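Walton Guest House — September safety walk, ground floor
Checked by: Youssra Salem and Jannik Kramer
Start time: 9:30 a.m.

1. Front steps and handrail — PASS
Rock solid! The new screws Jörg Eichhorn put in have made a huge difference.

2. Smoke alarms — PASS
All 3 went off on the first press, loud enough to hear in the yard.

3. Hallway lighting — NEEDS WORK
The bulb by the coat hooks flickers. Lutz has spares.

4. Walls, counters and bags

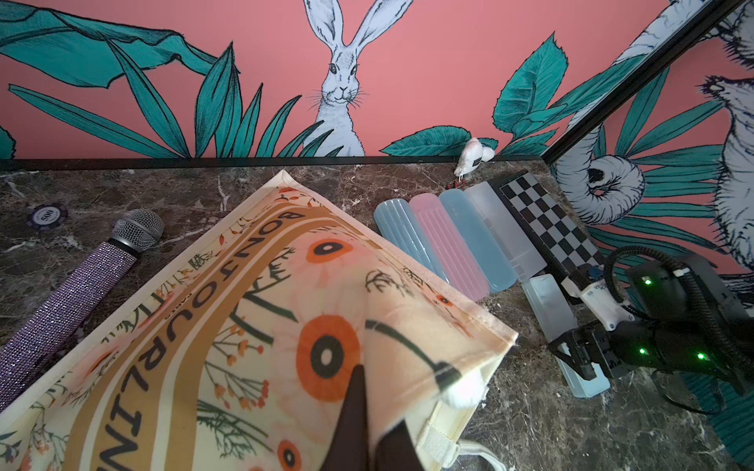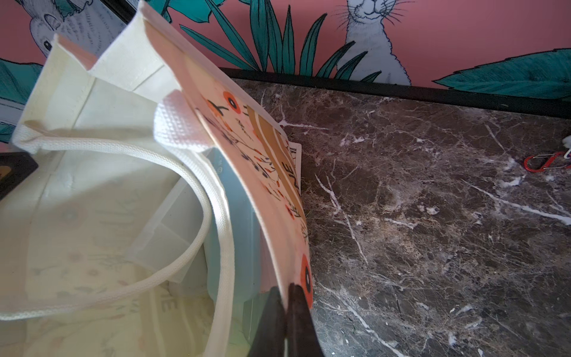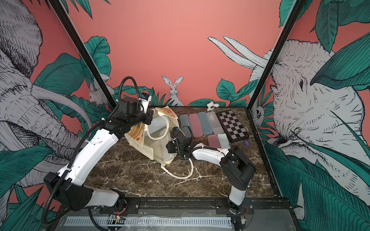

Loose bags on the floor were our biggest trip hazard last spring, so I'm thrilled with how this walk went — every walkway was clear, end to end. Please keep it up through the busy weeks! Guests do love to bring a canvas tote like the cream one with the orange flowers, and the straps can catch a foot if it's left by a door, so hang it on a hook or tuck it under the bench.
Result: PASS

5. Fire extinguisher — PASS
Gauge in the green, pin and tag in place. Frauke Ostermann wants it moved 2 feet closer to the kitchen door (great idea, it's on the list).

6. Exit door — RECHECK
Sticks a little at the bottom. Opens with a good push, but it should swing freely. Jannik will plane it and we'll test again.

Next walk: the upstairs rooms, starting with the window locks.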